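Folding tables back in at the Tretley lunch room, first meals in February

Forura Neighborhood News

The lunch room on Tretley is getting its tables back. Two square folding ones for now, pink and cream marble pattern on top, orange-red edge, black metal legs that fold flat. More to follow once the delivery gets sorted out – see further down.

Lunches stopped when the old long tables went. Two of them had legs that would not lock anymore and the insurer wasn't happy. Since then people have been eating off their laps or not coming at all, and the Cindura club, which runs the meals, says its regulars have been asking every week when they can sit down properly.

The new tables came from Verschueren, the furniture place by the bus depot. Price was $169 each. The club had $451 in the kitty from the fall soup sale, so the pair was paid for with a bit left over, and that bit is going on cups.
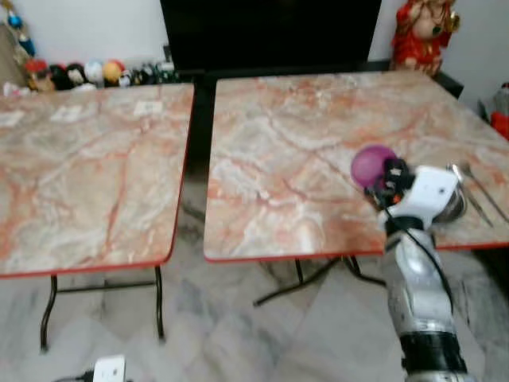 Setting places is the part still being worked out. Plan so far is one bowl, one cup, spoon and fork per person, all out on the table before the doors open, instead of the line at the hatch we used to have. The line was slow and soup got spilled. Steel bowls stay, they have lasted for years. The see-through plastic ones are lighter and kids like them, so both kinds will be used untill somebody decides otherwise.

Small paper slips will be used to mark places. Anyone who needs a seat near the door, or room for a wheelchair, should say so when signing up and a slip will be put down.

A few people have asked if the tables wobble. The marble floor is level enough in most of the room, less so near the kitchen, so the tables will be kept away from that end. Please don't drag them. Lift, one person each side – the legs mark the floor and it is a pain to clean.

Also asked: can the two be pushed together to make one long one. Yes for birthdays, otherwise a gap stays between them so plates can be handed accross from the middle. The big black screen stays where it is behind the tables. It will be off during meals, that was voted on last year and is not being voted on again.

What is still missing:

Chairs. Eleven promised by Verschueren, none here as we went to press. The store says they are on the truck with the next set of tables.

Tablecloths. Not wanted, thanks. The tops wipe down and cloths need washing. Two bags of them have already been left at the door, please come and get yours.

Cups. Colored plastic, the stacking sort, no glass. Drop them at the hatch any morning before noon, rinsed, with your name on the bottom if you want them back.

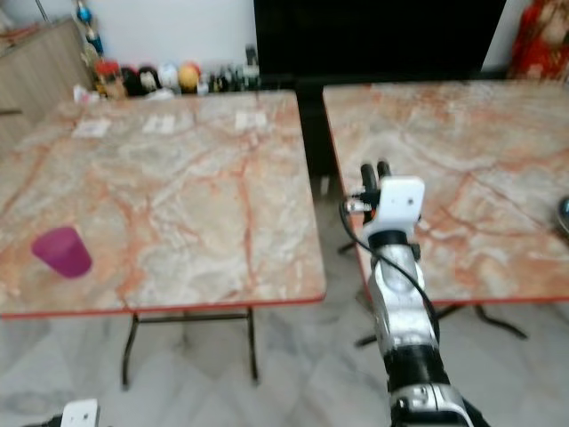
Sign-up and times

Lunch is served from noon, doors open 11:30. Sheet is on the board inside the Tretley entrance, one line per person, kids included. Price is the same as before. If the chairs are late the first lunch moves back a week and a note will go up on the door.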